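Giving up soda, month three

I've been meaning to write this since August, when my dear friend Ningsih Halim talked me into giving up my afternoon soda. I said sure, how hard could it be? (Hard, friends. Quite hard.)
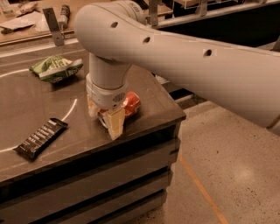
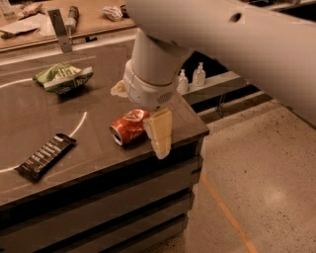
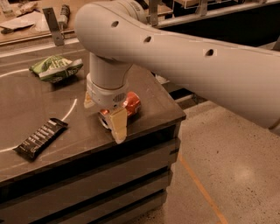
The first week I was a bear. Come three o'clock I'd be standing in front of the fridge with the door open, looking at the mustard. Ningsih told me to try seltzer with a squeeze of lime, and I did try it, and I'm sorry but it tastes like a lime walked past a puddle.

What finally helped was tea! My neighbor Irfan Ngau brought over a tin of ginger tea from the Makora market, and I let it steep for 8 minutes, which he says is far too long, and then I pour it over ice with a spoonful of honey. I drink it out on the back steps with the dog, and by the time the glass is empty I've mostly forgotten what I was grumpy about.

I did have a root beer at my nephew's birthday and enjoyed every sip. Next week I want to try the tea with mint, if the rabbits leave me any.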